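Dundimeck Hall - Annual Walkthrough, Checklist and Comments

Building: Dundimeck Hall, main floor, kitchen, basement
Date of walk: 10/22/23
Last full walk: April
Key: OK / FIX / WATCH / N/A

1. EXITS AND STAIRS

Front doors open outward, no key needed from inside - OK
Side door by coat room - FIX. Sticks at the top, had to shoulder it. Plane it down before the next rental.
Exit signs lit - OK except basement, bulb out. FIX.
Basement stair rail - WATCH. Bottom bracket has play in it. Tightened by hand, won't hold.
Stair treads - OK, grip tape redone.
Stacked chairs in rear hall - FIX. Same as in April. Need 50 inches clear there per our own rule, did not have it. Moved them myself, they will be back.

2. FIRE

Extinguisher, kitchen - OK, gauge in green, tag current
Extinguisher, stage left - tag missing. FIX. Call Gudeta, they have the record under account 910.
Extinguisher, basement - OK
Smoke alarms tested, all sounded. The one outside the office is weak, put in new battery, still weak. Replace whole unit.
Curtain flame cert - not in binder. Ask at office.

3. KITCHEN

Range hood filter - FIX. Greasy. Soak overnight.
Gas shutoff labeled and reachable - OK
Fridge temp - WATCH. Read over 50 with the door closed, may have just been loaded. Recheck with nothing going in or out for an hour.
Hot water at hand sink - OK
First aid kit - low on gauze and burn gel, tweezers gone agian.
Knives put away - OK

4. SURFACES AND JOINTS

General: run a hand over every flat surface people lean on or set food on. Looking for lifted edges, chips, gaps that hold crumbs.
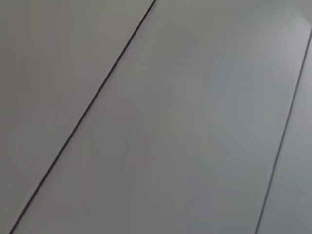 Item 4, light gray surface, seams between panels. No breaks along the darker seam.

Counter by pass-through - OK
Folding tables - FIX, two with loose edge strip. Pulled from use, tagged red, leaning by the boiler room door (not in front of it).
Restroom partitions - WATCH, hinge screws backing out in the far stall.
Stage floor - splinter near front lip. Sanded, needs finish.

5. ELECTRICAL

Panel door closes, directory readable - OK
Breaker 55 is on the directory but theres no such breaker. Somebody meant 5. Relabel.
GFCI outlets, kitchen and restrooms - all tripped and reset
Extension cord under stage carpet - FIX TODAY. Removed. Do not put back. Ullel left a quote for a floor outlet, it's in the binder, 69 dollars for the box and cover, labor extra.
Emergency lights - held for the full test

6. OUTSIDE

Ramp - OK, leaves on it, swept
Ramp light - WATCH, comes on late
Gutter over front steps - FIX before first freeze, drips right where people stand
Dumpster lid - broken, Zirel to swap, called once, call again

CARRY OVER FROM APRIL, STILL OPEN
Rear hall chairs
Curtain cert
Handle on janitor closet

Do the side door and the stair rail first. Rest can wait for the next work day. Copy in binder, copy on office door.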